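Foro vecinal y de ayuda mutua > Emergencias y donativos
Tema: Recogida para los afectados por las inundaciones de Plallivar
Enero
Publicado por senthil_u

senthil_u
Buenas tardes. Abro hilo porque en el otro ya se mezclaban los avisos con las discusiones y no había forma de encontrar nada. Soy Senthil Unnithan y llevo el punto de recogida de la calle del Molino. Lo que sabemos hasta ahora es que el río se desbordó en la parte baja de Plallivar y que siguen sin luz los barrios del otro lado del puente. Hay 511 personas repartidas entre el polideportivo y el instituto, según la última lista que nos pasó el ayuntamiento de allí. La carretera vieja está cortada. Se entra por Kakar, dando la vuelta por el puerto, y con camión se tarda bastante más de lo normal.
Piden mantas, agua embotellada, pañales, compresas, leche en polvo, linternas con pilas y productos de limpieza. Ropa de momento no. Repito, ropa no, que ya tienen una sala entera y falta gente para clasificarla.
Horario del punto: de 11 de la mañana a 8 de la tarde.

marisa_delmolino
¿Se admite comida? Tengo una tienda y puedo llevar conservas y arroz.

senthil_u
Conservas con abrefácil, sí. Arroz no, por ahora. En el instituto solo tienen una cocina pequeña y están tirando de bocadillos y de lo que se come frío. Si cambia lo pongo aquí.

Torreón78
A mí me gustaría saber quién decide lo que se manda. En la riada de hace unos años llenamos un camión y lo tuvieron parado en una nave porque no venía con no sé qué papel. Al final la mitad de la comida caducó. No lo digo por Senthil, al que no conozco, pero antes de cargar nada habría que tenerlo hablado.

senthil_u
Está hablado. La entrega la recibe la asociación Ferach, que tiene la llave del almacén del polideportivo. Cada envío va con un albarán de lo que lleva y ellos lo firman al descargar. El que quiera una copia me la pide por privado.

pacoelfontanero
Ferach es la que hizo el reparto de juguetes, ¿no? A mí me pareció gente seria.

Torreón78
Repartir juguetes y gestionar una emergencia son cosas distintas. Insisto en que lo lógico sería mandarlo todo por la vía oficial. Protección Civil tiene un inventario y nosotros no.

lauraquintana
Mi madre vive en la parte alta de Plallivar y os cuento lo que me ha dicho por teléfono esta mañana. La vía oficial llegó el primer día al polideportivo y ahí se quedó. A las casas sueltas de la ladera no ha subido ningún vehículo. Tienen agua porque hay un pozo, pero sin luz la bomba no funciona y la sacan a cubos. En su calle son casi todos mayores. Un vecino con tractor les ha llevado pan.
No estoy en contra de que se haga por lo oficial, pero si hay que esperar a que lo oficial suba la cuesta, mi madre come galletas.

pacoelfontanero
Yo tengo un generador de gasolina y lo dejo sin problema. ¿Serviría para la bomba esa?

lauraquintana
No sé qué potencia tiene la bomba. Pregunto y te digo. Gracias, de verdad.

Torreón78
Laura, siento lo de tu madre, no iba por ahí. Lo que digo es que si suben cuatro furgonetas de particulares por una carretera de montaña con barro, al final hay que ir a rescatar a los de las furgonetas.

senthil_u
En eso tienes razón y por eso pido que nadie vaya por su cuenta. La Guardia Civil está dando la vuelta a los coches particulares en el cruce de Kakar. Solo pasan los vehículos que están en la lista, y la lista la manda Ferach la noche anterior con matrícula y conductor. Nosotros tenemos autorizados 4: el camión de Transportes Venkataraman y tres furgonetas. Quien quiera ayudar en el transporte que me escriba y si hace falta relevar a un conductor lo apunto.

marisa_delmolino
He dejado ya las conservas, me las ha recogido un chico joven muy amable. Una pregunta: ¿el dinero cómo se da? Hay clientes que no quieren comprar cosas y prefieren poner algo.

senthil_u
En el punto no cogemos dinero. Ferach tiene una cuenta abierta para esto y el número está en el tablón del centro cívico. Prefiero no ponerlo aquí, que luego se copia mal o se copia cambiado.

nogal_viejo
Bien hecho. En el grupo de mensajes de mi bloque ya ha circulado una petición con un número de cuenta que no era de nadie conocido. Cuidado con eso.

nogal_viejo
Y otra cosa, lo de la ropa. He pasado por delante del punto a mediodía y había tres bolsas de ropa en la puerta. Está bien puesto el cartel, pero la gente no lo lee.

senthil_u
Las hemos llevado a la parroquia, que sí tiene ropero. Por favor, no dejéis nada en la calle fuera de horario. Esta noche dan lluvia y lo que se moja no se puede mandar.

Torreón78
¿Y cuándo sale el camión?

senthil_u
Mañana a las 4 de la tarde si nos confirman el paso. Cargamos desde que abramos. Hacen falta manos para la carga, sobre todo para el agua, que pesa. Traed guantes.

pacoelfontanero
Yo voy. Laura, ¿se sabe algo de la bomba?

lauraquintana
Sí, perdona. Dice el vecino del tractor que la bomba es pequeña, de caballo y medio, monofásica. ¿Te vale con eso?

pacoelfontanero
Me vale de sobra. El generador va en el camión entonces. Pero que alguien avise de que lleva el depósito vacío, no se puede transportar lleno. Y que no lo metan dentro de casa ni en el garaje aunque llueva. Se pone fuera, lejos de ventanas, con un plástico por encima sin tapar el escape y dejando que le corra el aire. Todos los inviernos hay alguna desgracia por eso.

lauraquintana
Se lo digo yo por teléfono y además lo apunto en un papel y lo pego al aparato.

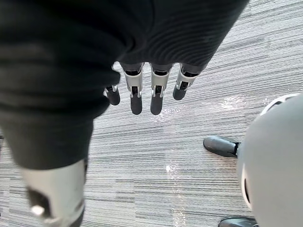
De la gasolina se encarga el vecino, que tiene dos garrafas para el tractor y dice que con eso tiran unos días. Lo que no tienen es alargador. ¿Alguien puede dejar uno de los gordos, de obra? Desde el pozo hasta donde se puede poner el generador hay bastante distancia y con los de casa se calienta el cable.

nogal_viejo
Tengo uno de obra enrollado en el trastero, de los de carrete. Lo llevo mañana. Acordaos de desenrollarlo entero antes de enchufar.

marisa_delmolino
¿Lo de las casas de la ladera se va a incluir en el reparto o es solo para el polideportivo? Lo pregunto porque he visto que las dos cosas se están hablando a la vez y no me queda claro.

senthil_u
He hablado con Ferach hace un rato. El camión descarga en el polideportivo, no puede subir más. Desde allí una de las furgonetas sube a la ladera con lo que pidan. Laura, necesito que me mandes las casas habitadas de la calle de tu madre y si hay alguien con medicación. Insulina, sintrom, oxígeno, lo que sea. De eso se ocupa el centro de salud de Kakar, pero tienen que saberlo.

lauraquintana
Te lo mando por privado. Hay un señor con oxígeno, lo bajaron el primer día a casa de su hija, así que ese está atendido. Lo demás son pastillas de la tensión.

Torreón78
Sigo pensando que esto lo debería estar coordinando el ayuntamiento y no un foro. Dicho esto, tengo carné de camión y mañana libro. Si Venkataraman necesita segundo conductor, que cuenten conmigo.

senthil_u
Lo necesitan. Mándame nombre completo y DNI antes de las 9 de la noche, que es cuando se cierra la lista.

Torreón78
Mandado.

fer_barrionuevo
Llego ahora al hilo. En mi empresa hemos juntado mantas y unas cuantas estufas eléctricas. ¿Las estufas sirven?

pacoelfontanero
Sin luz, no. Y con el generador tampoco las conectéis, que no da para las dos cosas. Guárdalas para cuando vuelva la corriente, que entonces sí harán falta para secar las casas.

fer_barrionuevo
Entendido. Llevo las mantas y las estufas las dejo aquí guardadas.

nogal_viejo
Para secar las casas lo mejor son deshumidificadores, más que estufas. Con calor y las ventanas cerradas lo único que haces es criar moho.

fer_barrionuevo
No estoy de acuerdo del todo. En casa de mis suegros secamos con estufas y ventilando a ratos y quedó bien. Tardó, eso sí. Deshumidificadores no tiene casi nadie y alquilarlos en estas fechas es imposible.

senthil_u
Eso lo dejamos para otro hilo, por favor, que este es para la recogida. Resumen de lo que falta a esta hora: pilas de las gordas, pañales de talla grande, lejía, cepillos y palas. De mantas vamos bien con las que trae Fer. Agua seguimos necesitando toda la que se pueda.

marisa_delmolino
Lejía y cepillos los pongo yo. Palas no vendo.

pacoelfontanero
Palas, en la cooperativa. Paso yo antes de ir a cargar y le pregunto al encargado si nos deja unas cuantas a cuenta.

lauraquintana
Acabo de hablar con mi madre. Ha dejado de llover allí y se ve el puente desde su ventana, aunque sigue cortado. Le he contado lo del generador y me ha preguntado si quien lo lleva querrá quedarse a comer.

Torreón78
Dile que sí. Si la furgoneta tiene sitio subo yo a ayudar a instalarlo mientras descargan.

senthil_u
Tiene sitio. Mañana a las 11 abrimos y empezamos por el agua.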